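November, late

Long shift at Drandstead, and my feet barely hurt, which still feels weird! Before the arm came I was sorting all day, 400 pieces before lunch. Now I mostly watch and fix the odd jam. Troels says he misses the chatter at the old bench - I do too, a bit.

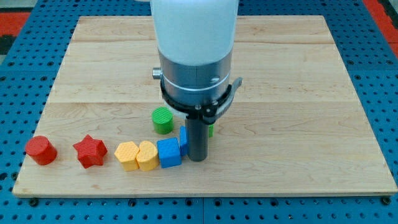

Bent wants me on the Zolten course so I can teach the thing new jobs myself. More money, he says, but he wouldn't say how much. I said maybe. Must ask Troels if he's going.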